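Print this page | E-mail to a friend

Plenberg clip-on descaler: anyone have proof it does something?

hardwater_hattie wrote:
My brother-in-law put one of these Plenberg clip-on units on his main line in the spring and hasn't stopped talking about it. Two half shells that go around the cold pipe, a little power brick, a green light. He says his kettle is cleaner and his shower door "wipes right off." I looked at his kettle. It looked like a kettle.

We moved to Mukar last year and the water here is terrible. White crust on the faucets, towels like cardboard. I need to do something before the water heater goes. The Plenberg is a lot cheaper than a salt softener and you don't haul bags down the basement stairs, so I want it to work. I just can't find anyone who tested it who isn't also selling it.

copperline replied:
It doesn't work. Save your money. Same idea gets a new box and a new name every few years. If the calcium goes in one end of the pipe it comes out the other, and when you boil it or let it dry on the shower door you get scale.

MrsOkafor_kitchen replied:
Well, they don't claim to take the calcium out. They claim to change how it sticks. I've had mine for two years and I do descale less often. I know that isn't a lab test.

copperline replied:
Descale less often than what? Did you write down how often you did it before?

MrsOkafor_kitchen replied:
No, did you write down how often you clean your oven? I just know it was a chore I did all the time and now I don't.

hardwater_hattie replied:
That's sort of my problem though. My brother-in-law says the same, and he also started using a squeegee the same month he put it in. He won't admit that's a squeegee result.

basement_bill replied:
I'm on the fence, so somebody will be mad at me from each side. The box says it treats up to 3,000 gallons a day. What house uses 3,000 gallons a day? When a company brags about a number that doesn't matter to anyone, I start wondering about the number they left out. I'd want to know how much scale is on a heating element after six months with it and without it. I went through the whole booklet and that isn't in there. There's a page on the green light.

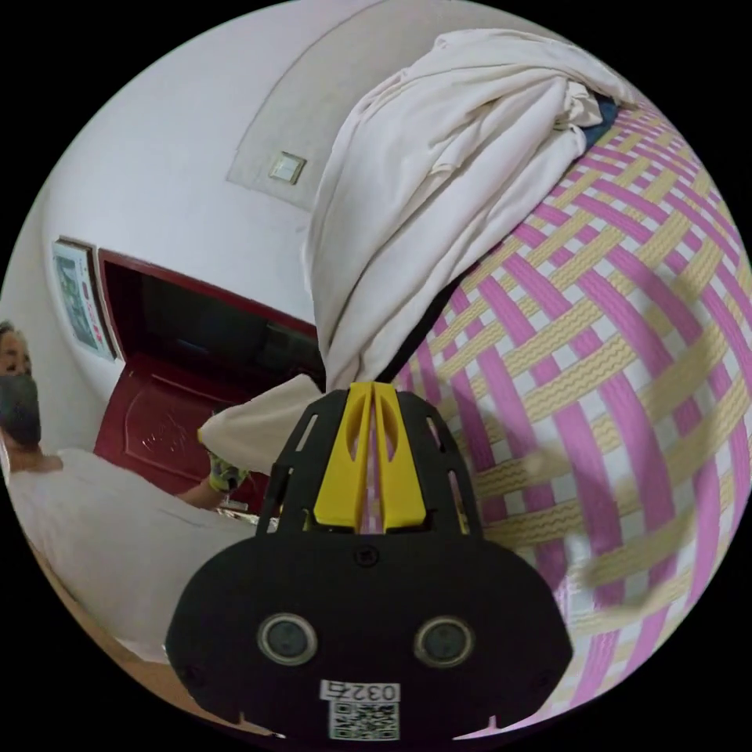

Posted in August by Wanda Gallagher, home and water section

I run this board and usually stay out of threads like this one, but several of you wrote to me asking for a ruling, so I'll say where I come down and then let you get back to it.

I don't think anyone has shown that it works in a house. I have read the Plenberg booklet and the longer document on their site. The longer document has a chart with no units on one side. It has a quote from a plumber with a first name only. I wrote and asked what the units were and got a coupon.

I also don't think anyone here has shown it does nothing. Copperline, you may well be right about the chemistry, but "same idea, new box" is an argument about the box. There are lab papers on magnets and calcium carbonate that see some effect and others that see none, and most of them use setups that don't look like anybody's basement. If you've got something better, post it.

What I'd ask of everyone is to say what you measured. If you measured nothing, that's fine, say so.

Replies continue:

copperline replied:
Fair about the box. I'm not fair about the rest. The person selling it has to show it works. I don't have to prove a negative for a thing with a green light.

Solomiia B. replied:
I measured something. We have two identical electric kettles at work, one upstairs and one down, and only the upstairs kitchen is on the pipe with the clip-on. I weighed both dry at the beginning and again after four months. The upstairs one had gained a bit less. Then I found out the upstairs people mostly drink bottled water and the downstairs people drink tea all day, so I can't tell you a thing. I was pretty annoyed – it was a good scale, too.

basement_bill replied:
That's still better than anything in the booklet.

MrsOkafor_kitchen replied:
It gained less, though.

Solomiia B. replied:
It boiled less. I wouldn't use it to argue either way.

hardwater_hattie replied:
OK, so leaving the clip-on aside. What do I do about the actual house? Got a quote from Tkachuk for a regular salt softener, installed, and it's almost 2,000 dollars. The guy was nice but he tested the water with his own kit and told me it was "off the chart," which I've now heard is what he told my neighbor, and my neighbor's on a different supply.

copperline replied:
Never buy a softener off the seller's test. Call the water utility and ask for the hardness figure, they have it and it's free. Or mail a sample to a lab that sells nothing but tests. Salt softeners do work, I'll give them that, but they get sold two sizes too big all the time.

florian_e replied:
Agree on the test. I'd also question whether you need the entire house softened. We only did the hot side. Cold kitchen tap and garden stay as they are, the salt lasts longer, and the heater is protected. The showers still leave a few spots, depending how much cold you mix in.

basement_bill replied:
Who sized yours? Asking because I got three sizes from three shops.

florian_e replied:
I did, from the water bill. People in the house, gallons per day, hardness, how many days between regenerations. The shops wanted bigger. It has been fine. Florian Eberhard, by the way, we met at the swap meet, you bought my pipe cutter.

basement_bill replied:
Ha, still using it.

MrsOkafor_kitchen replied:
Before anyone spends 2,000 dollars, has she tried plain citric acid? I use Dostoment powder in the kettle and on the shower head and it takes the crust right off.

copperline replied:
So the crust is there to take off. With the clip-on running.

MrsOkafor_kitchen replied:
I said LESS often, I didn't say never.

Solomiia B. replied:
Dostoment is fine but you're paying for the tub. Food-grade citric acid from the canning aisle did the same job for me. Don't leave it on natural stone. I have a dull ring on a marble shelf from learning that.

hardwater_hattie replied:
Update. Utility called back and we're hard but not off any chart. They'd never heard of the one the Tkachuk guy used. I asked for a second quote on a smaller unit, hot side only, and flushed the heater in the meantime. A lot of grit came out of it. My brother-in-law offered to lend me his Plenberg for a month. I said yes, but I'm keeping a notebook, and he isn't allowed to touch my shower door.

copperline replied:
A month isn't long enough.

hardwater_hattie replied:
A month is how long I can stand him asking.

Thread moved to archive. Views: 3,768

Print | E-mail

Reader comments

Wiebke Hinrichs, 9:40 a.m.
I had the Plenberg and returned it inside the trial period. The refund came, minus shipping both ways. Nowhere on the order page did I see that I'd be paying for shipping, so read the small print before you try one.

zlata_d, 11:15 a.m.
I don't see why everybody goes so easy on the salt softener people. Mine was "maintenance free" and needed a new valve in its third year. Ask what parts cost before signing.

Wiebke Hinrichs, 11:52 a.m.
Which make? Mine is coming up on three years.

zlata_d, 12:05 p.m.
Store brand, they've changed the name since. Look on the back of the head for a part number and search that.

pipe_dreamer, 4:30 p.m.
We've had untreated hard water for as long as we've lived here and the heater is still the one that came with the house. I clean the faucets with vinegar when company is coming. How much of this is a real problem, and how much is people who sell things telling us it's one?

copperline, 6:10 p.m.
When did you last flush that heater?

pipe_dreamer, 6:22 p.m.
You can flush them?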